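Is the Altıntaş ridge walk worth a full day without a car?

Posted by Florian Masson

I'm staying in Stornedel for a few nights in May and the tourist leaflet makes a great fuss of Altıntaş. "Unforgettable views in all seasons," it says, and every leaflet says that. I don't drive, I'm in decent shape, and I don't want to burn a whole day on a hill with a radio mast on top. Can it be done by bus, and is the cable car a rip-off?

Fadime Öztürkmen

I've been up four times and I'd call it good, with reservations. The bus from Stornedel takes you to the lower gate at Illero. Get the first one, whatever your hotel tells you about the later ones. The posted time to the top is two hours, which I have never managed, and I walk a lot. Give it three.

The west side is pine and easy gravel. The east side is bare rock with a handrail in places, and I wouldn't trust the handrail.
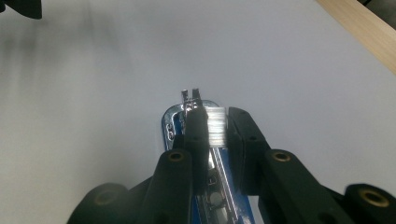

Is there anywhere to fill a water bottle on the way up?

At the spring by the second shelter, 20 minutes above the gate – the tap marked on the leaflet near the summit has been dry every time I've gone.

As for the cable car, it skips the forest, and to my mind the forest is the better half. The "panorama terrace" at the top station is a parking lot with benches. There is a mast, by the way.

Cengiz Karabulut

went last year, fog, saw nothing. lunch in Illero was ok

Yiğit Dağdelen

Mostly agree with Fadime, but I'd take the cable car down if your knees are anything like mine. Buy a one-way at the top and ignore the man selling "combined" tickets at the gate. All it adds is the Clekatetti museum, a single room with 26 rocks in it and labels you can't read. Check the last bus back before you start up. The timetable at the stop is an old one.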